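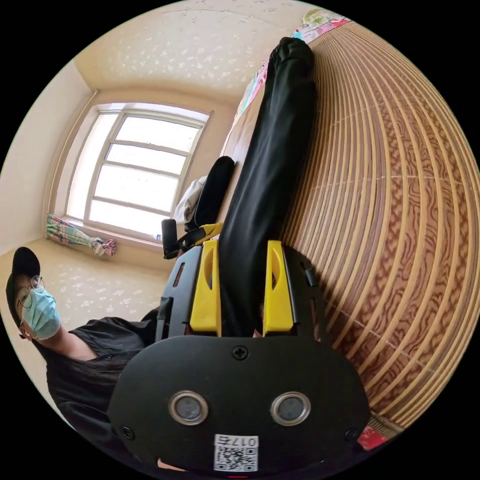
Losing the Saturday-hours train stop would be easier to take than losing the ferry, Jytte Bjarnason told the Civholm town council, and she asked the members to keep the winter crossing to Fadham running while the two towns work out who pays for the new dock.

Civholm council delays vote on winter ferry
24/01/2020

The Civholm town council has put off a vote on ending winter ferry service to Fadham. Members agreed to keep the present timetable until July and to ask the Fadham council for a written answer on sharing the cost of a new dock on the north shore.

The ferry crosses Gusov Sound and takes cars, bicycles and foot passengers. Driving between the towns means going the long way by the Hiebert bridge, a trip that takes most people close to an hour and longer when the bridge road is icy. The ferry takes 15 minutes.

The proposal before the council would have stopped the boat from the first week of November to the end of March. Summer service would have stayed the same. Aksel Egilsson, who brought the proposal, said winter ridership does not cover fuel and crew, and that the money is needed for the dock.

"We have a boat that is in good shape and a dock that isn't," Egilsson said. "I would rather shut down for the cold months and fix it than wait for someone to shut it down for us."

An inspection last fall found rot in the older pilings on the Civholm side. The ramp was repaired at that time and the dock was cleared for use, but the weight limit for trucks was lowered. Heating oil deliveries to Fadham have gone by the bridge road since then, and the oil company has added a charge to cover the extra miles.

A petition against the winter shutdown was handed in before the meeting with more than 700 signatures from both sides of the sound. Most of the people who spoke were against the proposal. Several work at the fish plant in Fadham and cross before six in the morning. Others said their children take music lessons or play hockey across the water.

Arnulfo Ríos, whose bakery in Civholm sends bread over on the first boat, said he would have to drop his Fadham customers if he had to use the bridge. He said that trade pays for one of his early bakers.

Not everyone agreed. One man from the south end of town said his street had been waiting for storm drains through three budgets, and that the ferry seemed to get its money first every year. Another asked why Fadham, where more of the winter riders live, pays the smaller share.

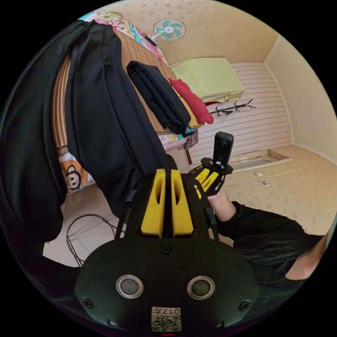
Who pays for the dock

The current agreement between the towns splits the running costs of the boat but leaves each town to look after its own dock. It runs through 2052 and can be changed only if both councils vote for it.

Bjartur Norðdahl of the Fadham council attended and said his town is willing to talk about the dock, but he would not name an amount. He said Fadham had rebuilt its own landing without asking Civholm for anything. He also said a winter shutdown would probably break the agreement as it is written.

The town attorney is looking at that question and is expected to report back in the spring.

Fares and sailings

Fares will not change for now. A foot passenger pays $2 each way, and books of discount tickets bought last year will still be accepted. Council members talked briefly about a higher fare for cars in winter but took no action.

Esben Hauksdóttir asked that the last evening boat be held for passengers from the late train when the train is running behind. The ferry office said crews already do this when they get a call from the station, and that it will put the station's phone number on the wheelhouse wall so it can be checked from the boat too.

The 6:40 a.m. sailing will be canceled for 2 days next week for engine service. The next boat leaves at 7:30. Riders with questions can call the ferry office or stop at the ticket window on Dock Street, which closes at noon.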